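4. 마루널의 방향과 이음매에 대한 거주자의 인식

4.1 조사 지역과 주택의 구성

렐타우(Leltau)의 공동주택은 대부분 같은 시기에 같은 평면으로 지어졌다. 거실은 현관에서 바로 이어지고, 긴 변의 한쪽에 창이 있으며, 부엌은 창의 반대편에 놓인다. 준공 당시의 바닥은 모두 비닐계 장판이었으나 이후 세대별로 교체가 이루어져 지금은 원목, 합판 마루, 강화마루, 타일이 섞여 있다. 이 절에서는 그중 널 형태의 바닥재를 거실에 깐 461세대를 대상으로 한다. 타일과 장판을 쓰는 세대, 교체 시점을 확인할 수 없는 세대는 분석에서 제외하였다.

조사 지역을 한 곳으로 한정한 것은 평면의 차이를 통제하기 위해서다. 선행 연구인 르콩트(Lecomte)의 조사는 여러 도시의 단독주택을 함께 다루었고, 거실의 형태가 제각각이어서 널의 방향이 미치는 영향을 방의 비례에서 분리하지 못했다. 팔피(Pálfi)는 같은 자료를 다시 분석하면서 이 문제를 지적하고, 방의 긴 변과 널의 방향이 이루는 관계만을 변수로 삼을 것을 제안하였다. 본 연구는 이 제안을 따른다.

널의 방향은 세 가지로 나누었다. 거실의 긴 변과 나란한 경우를 종방향, 짧은 변과 나란한 경우를 횡방향, 두 변 모두와 비스듬한 각을 이루는 경우를 사선 방향으로 부른다. 헤링본처럼 널이 서로 각을 이루며 맞물리는 시공은 사선 방향에 넣지 않고 따로 기록하였다. 해당 세대가 적어 통계 처리에는 포함하지 않았다.

4.2 용어의 문제

면담 과정에서 가장 먼저 드러난 것은 연구자와 거주자가 같은 말을 다른 뜻으로 쓴다는 점이었다. 시공자는 널과 널 사이의 긴 틈을 줄눈, 널의 끝이 만나는 짧은 틈을 맞댐이라고 구분한다. 거주자는 둘을 구분하지 않고 ‘금’ 또는 ‘줄’이라고 부르는 경우가 많았고, 짙은 나뭇결까지 같은 말로 가리키기도 했다. “줄이 많아서 지저분해 보인다”는 응답이 줄눈에 대한 불만인지 나뭇결에 대한 불만인지 문장만으로는 판단할 수 없었다.

예비 조사를 맡은 옥타비오 잉가(Octavio Inga)는 응답자에게 바닥의 해당 부분을 손으로 짚어 달라고 요청하는 방식을 도입하였다. 본조사에서도 이 방식을 유지하였다. 손으로 짚은 위치와 말로 답한 내용이 다를 때에는 위치를 우선하였고, 위치가 넓은 면을 가리킬 때에는 ‘전반적 인상’으로 분류하였다.

색을 부르는 말에도 비슷한 어려움이 있었다. 꿀색, 연한 갈색, 누런색, 밝은 나무색은 응답자에 따라 같은 바닥을 가리키기도 하고 서로 다른 바닥을 가리키기도 했다. 색 견본을 제시하면 응답이 견본의 이름에 끌려가는 경향이 예비 조사에서 확인되었기 때문에, 본조사에서는 이름이 없는 견본을 자연광 아래에서만 사용하였다. 해가 진 뒤에 방문한 세대는 색 문항을 비워 두고 2월의 재방문 때 보충하였다.

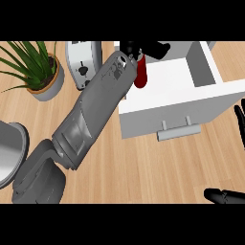

널의 폭은 색보다 비교적 쉽게 확인되었다. 조사 지역에서는 같은 시공업체인 보댕(Bodin)이 여러 동의 교체 공사를 맡았고, 업체가 보관한 자재 기록을 통해 폭과 길이를 확인할 수 있는 세대가 많았다. 기록에 남은 널 가운데 가장 흔한 길이는 900mm이며, 이보다 긴 널은 주로 늦은 시기의 공사에서 나타난다. 폭이 좁은 널은 오래된 공사에 집중되어 있어 널의 폭과 바닥의 사용 연한을 완전히 분리하기는 어려웠다. 이 점은 4.5에서 다시 다룬다.

4.3 면담 절차

면담은 응답자의 거실에서 진행하였다. 조사원은 응답자와 함께 현관 쪽에 서서 거실을 바라본 상태로 첫 문항을 읽고, 이어 창가로 자리를 옮겨 같은 문항을 반복하였다. 두 위치를 모두 쓴 것은 보는 방향에 따라 널이 시선과 나란해지기도 하고 시선을 가로지르기도 하기 때문이다. 두 위치의 응답이 서로 어긋난 세대에는 어느 쪽에서 보내는 시간이 더 긴지를 추가로 물었다.

문항은 방의 넓이, 방의 깊이, 바닥의 정돈된 정도, 청소의 번거로움, 교체 의향으로 구성된다. 넓이와 깊이는 한국어의 일상적 용법에서 잘 구분되지 않으므로 깊이는 “맞은편 벽이 멀게 느껴지는가”라는 문장으로 바꾸어 물었다. 르네르 르콩트식의 형용사 쌍은 사용하지 않았다. 형용사 쌍은 응답 시간이 짧다는 장점이 있으나, 예비 조사에서 고령 응답자 다수가 가운데 값만을 골랐다.

가구의 배치는 조사원이 평면도에 표시하였다. 소파와 식탁은 윤곽선으로, 깔개는 빗금으로 나타냈다. 깔개가 바닥의 절반 이상을 덮은 세대는 바닥의 인상을 묻기에 적절하지 않다고 보아 넓이와 깊이 문항에서만 제외하고 청소 문항에서는 유지하였다. 응답자가 깔개를 걷어 보이겠다고 한 경우에도 평소의 상태를 기준으로 기록하였다.

본면담이 끝난 세대 중 60세대에는 조명에 관한 보충 질문지를 남겼다. 질문지는 아침과 저녁에 거실 바닥이 어떻게 보이는지를 자유롭게 적도록 한 것으로, 회수된 답은 조지안 르블랑(Josiane Leblanc)과 킬리안 르노(Killian Renaud)가 각각 따로 분류하였다. 분류가 일치하지 않은 답은 협의하지 않고 ‘불일치’로 남겨 두었다. 불일치의 대부분은 바닥의 광택을 말하는지 바닥에 비친 창의 밝기를 말하는지가 분명하지 않은 문장에서 나왔다.

4.4 결과

종방향으로 널을 깐 세대에서는 맞은편 벽이 멀게 느껴진다는 응답이 횡방향 세대보다 많았다. 다만 이 차이는 현관 쪽에서 본 응답에서만 뚜렷했고, 창가에서 본 응답에서는 나타나지 않았다. 창가에 서면 부엌의 조리대가 시야의 끝을 막고, 조리대 앞에서 널의 흐름이 끊긴다. 응답자들도 이 위치에서는 바닥보다 조리대와 수납장을 먼저 언급하였다.

넓이에 대한 응답은 널의 방향과 관련이 약했다. 이 결과는 종방향 시공이 방을 넓어 보이게 한다는 시공업계의 통념과 다르다. 통념이 깊이의 인상을 넓이의 인상으로 바꾸어 부르는 데서 왔을 가능성이 있으나, 본 조사의 문항만으로는 확인할 수 없다. 넓이에 더 가까운 관계를 보인 것은 바닥의 밝기였다. 밝은 바닥의 거주자는 방향에 상관없이 방이 넓다고 답하는 경향이 있었다.

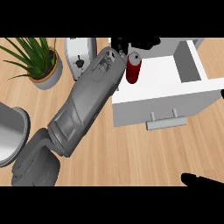 그림 3. 밝은 색의 긴 널이 나란히 이어지는 목재 바닥(렌더링).

사선 방향의 세대는 8세대에 그쳐 별도의 검정을 하지 않고 면담 내용만 검토하였다. 이들 세대의 거주자는 시공 당시의 사정을 자세히 기억하고 있었다. 벽이 직각이 아니어서 벽을 따라 널을 깔면 끝이 쐐기 모양으로 남는다는 설명을 업체로부터 들었다는 답이 있었고, 이전 거주자가 깐 것을 그대로 쓴다는 답도 있었다. 자재의 손실이 커서 다시 공사한다면 택하지 않겠다는 의견과, 가구를 옮겨도 바닥이 어색해지지 않아 좋다는 의견이 함께 나왔다.

이음매에 대한 불만은 방향보다 계절과 더 관계가 깊었다. 난방을 하는 시기에 틈이 벌어진다는 언급은 세 방향 모두에서 나왔으며, 손으로 짚은 위치는 창가에 몰려 있었다. 횡방향 세대에서는 현관에서 거실로 들어오는 통로 부분을 짚는 일도 잦았다. 이 부분에서는 걷는 방향과 줄눈이 직각으로 만나므로 발바닥으로 틈이 느껴진다는 것이 응답자들의 설명이다.

청소의 번거로움에 대해서는 줄눈의 깊이가 가장 자주 언급되었다. 모서리를 비스듬히 깎은 널은 평평한 널보다 먼지가 잘 남는다는 응답이 많았고, 걸레질의 방향을 널의 방향에 맞춘다는 응답도 있었다. 지미츠(Jimitz) 단지의 한 응답자는 창을 등지고 닦으면 얼룩이 보이지 않아 늘 부엌에서 창 쪽으로 닦아 나간다고 답하였다. 횡방향 시공에서는 이 경로가 줄눈을 따라가게 되지만, 응답자 자신은 줄눈을 의식한 적이 없다고 하였다.

교체 의향은 바닥의 연한에 따라 늘어났고 방향에 따른 차이는 없었다. 교체를 원하는 세대에 원하는 방향을 물었을 때는 현재와 같은 방향을 고른 답이 많았다. 현재의 방향에 불만을 말한 응답자 중에도 같은 방향을 고른 사람이 있었는데, 문턱과 붙박이장의 높이를 다시 맞추는 공사를 피하고 싶다는 이유를 들었다.

4.5 해석상의 제한

널의 폭과 사용 연한이 겹친다는 점은 앞에서 언급하였다. 좁은 널의 바닥이 덜 정돈되어 보인다는 결과에는 줄눈의 수와 표면의 마모가 함께 들어 있다. 연한이 같은 세대끼리 비교하면 차이가 줄어들지만, 비교할 수 있는 세대가 지미츠 단지에 치우쳐 있어 지역 전체로 넓혀 말하기 어렵다.

보댕의 자재 기록은 출고 시점의 규격을 적은 것이다. 현장에서 널을 잘라 쓴 경우는 기록에 나타나지 않으며, 벽을 따라 놓인 마지막 줄의 폭은 세대마다 다르다. 조사원이 직접 잰 세대에서도 가구 뒤의 마지막 줄은 측정하지 못했다. 따라서 이 절에서 말하는 폭과 길이는 방의 중앙부에 깔린 널에 해당한다.

면담의 순서도 영향을 주었을 수 있다. 모든 세대에서 현관 쪽의 문항을 먼저 물었으므로 창가에서의 응답은 앞선 응답을 기억한 상태에서 나온 것이다. 순서를 바꾼 면담은 런던스(Londance) 지구에서 진행할 후속 조사에 포함하였다. 그 지구의 거실은 창이 짧은 변에 있어, 종방향의 널이 창에서 들어오는 빛과 나란해진다.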